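The Floor Under the Dance

Most of what an audience remembers about a dance performance happens above the ankle. Most of what a touring company argues about with a venue happens below it. When the Trirninance company arrived in Jundwood in May to prepare a two-week run, the first item on the technical schedule was the floor, and it stayed on the schedule for three days.

The studio theater at Jundwood has a performance area of 932 square feet. It was built for chamber music, and the original deck was laid straight onto a concrete slab. Musicians had no reason to object. Dancers did, and the first companies to use the room brought their own portable panels or changed their choreography to take out the jumps.

Aslak Dahlgren, technical director at Trirninance, has measured floors in venues of every size and keeps the results in a spreadsheet that now has 356 entries. Each entry has a drop test figure, a surface friction figure, and a column headed "notes," where the useful information tends to be. The Jundwood entry from the company's first visit reads: "Slab. No give. Do not jump."

A sprung floor does two jobs. It lowers the peak force that travels up the leg on landing, and it returns a portion of that energy on the next takeoff. The two jobs pull against each other. A very soft floor absorbs the landing well but tires the calf muscles, as the dancer has to work to get out of it. A very lively floor feels good for an hour and can throw off the timing of slow work, where a dancer shifts weight onto one foot and expects the ground to be still.

The usual construction is a basket weave: two or three layers of battens laid across one another, with the contact points offset so that no batten sits directly over another support. Foam pads may go under the lowest layer. Panels go on top, and a vinyl sheet goes on top of the panels. The vinyl is what dancers mean when they talk about a floor being fast or slow. 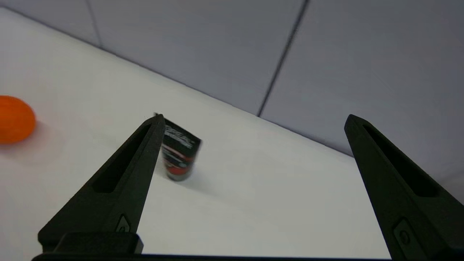 Jundwood's replacement floor follows this pattern with one change. The battens are spaced more closely along the downstage edge, where lighting booms and speaker stands are wheeled in and out. Point loads are the main cause of early failure in sprung floors. A loaded boom on small casters can put more stress on a panel than a full cast landing together, and it does so in the same place every night. Closer spacing stiffens that strip, and dancers who cross it notice.

Dahlgren's view is that a stiff strip is acceptable if it is marked and if the choreographer knows about it before the first rehearsal. "A floor can be uneven in a way you can plan for," he says. "What I can't work with is a floor that was fine on Thursday and has a dead spot in it by the second show."

Dead spots come from pads that have compressed, battens that have cracked, or screws that have worked loose. They are found by walking. A technician in hard shoes crosses the floor in parallel lines and listens. A sound panel gives a low, even knock. A loose one clicks. A panel over a failed pad gives a shorter, higher note, and the change can be heard from the back of the house once the listener has learned it.

The new floor at Jundwood is held together with 1,662 screws, and all of them were checked before the vinyl went down. It took two people a day and a half. Dahlgren wanted it done again after the first full rehearsal, on the grounds that new timber moves once it has been under lights and under bodies. The venue agreed to check the center section only.

Temperature matters more for the vinyl than for the wood. Sheets that are rolled out cold and taped at once will expand as the room warms up, and the extra length has to go somewhere. It goes into ripples along the tape lines. The standard advice is to unroll the sheets, leave them flat overnight without tape, and tape them the next morning with the room at show temperature. Trirninance tapes the seams first and the edges last, working from the center line outward.

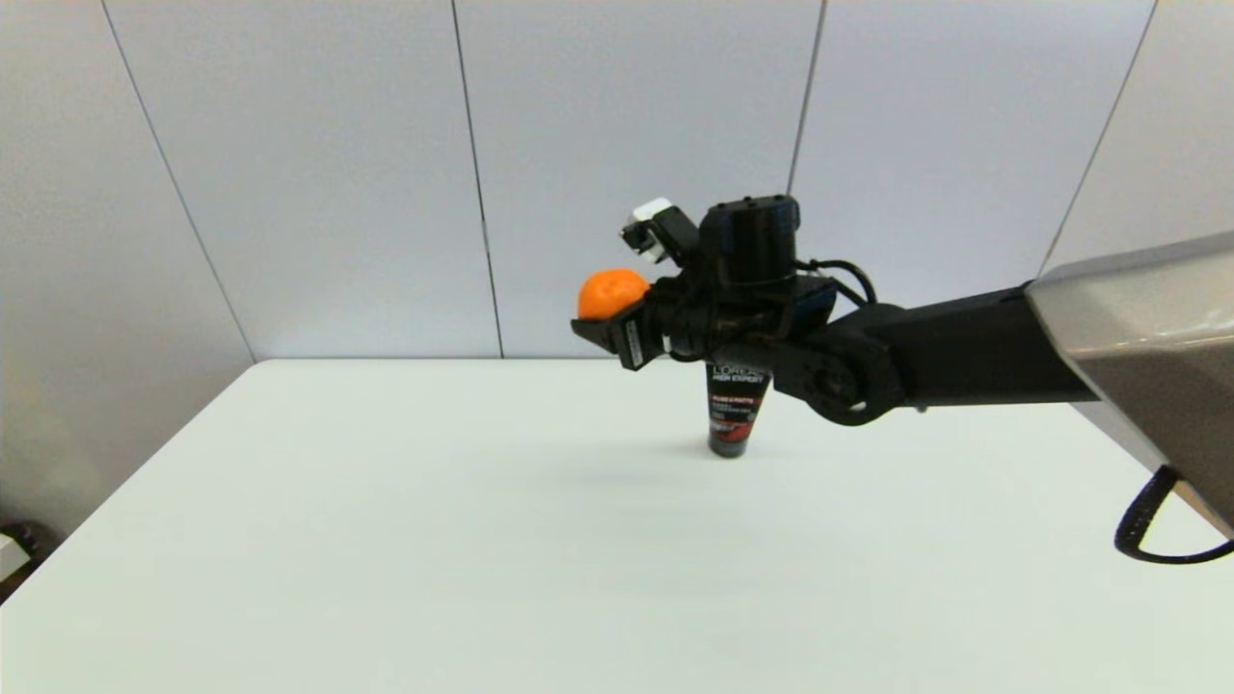 A black robotic arm holding a small orange fruit above a white tabletop.

Friction is the part that causes the most disagreement. Grønli, the quartet that opens the evening, is danced barefoot and contains long slides on the knee and hip. It needs a surface with little grip. Gatari, which closes it, is danced in soft shoes with fast changes of direction, and it needs the reverse. There is a 20-minute intermission between the two, not long enough to lift and relay the vinyl.

The company's answer is water. Before Grønli the floor is dry mopped and left alone. During intermission two of the crew go over it with damp flat mops and plain warm water, wrung out hard, and then with dry ones. The damp pass lifts sweat and skin oil, and on this vinyl it raises the grip enough for soft shoes. No cleaning product is used between pieces. Residue builds up unevenly, and a dancer turning at speed will find the edge of a patch before anyone sees it.

Rosin is banned on the new surface. It holds dirt, it transfers to costumes, and it makes the slides in Grønli painful. One dancer in Gatari asked for an exception and was given a damp cloth in the wings to step on before her entrance.

The remaining question is what the room will do with the floor when the company has gone. The music series returns in the fall, and a sprung deck changes the sound of a cello. The endpin sits on a surface that can now vibrate, and low notes gain some weight and lose some focus. The venue plans to set a rigid riser for string players and has budgeted $732 for the materials. Dahlgren has offered to leave his drop test readings behind, so that the next technical director has something to compare against when the first pad goes.

Related stories
Reading a ground plan: notes for choreographers
Side light and the small stage
What goes in a technical rider
Barefoot or shod: how dancers choose
Touring with your own vinyl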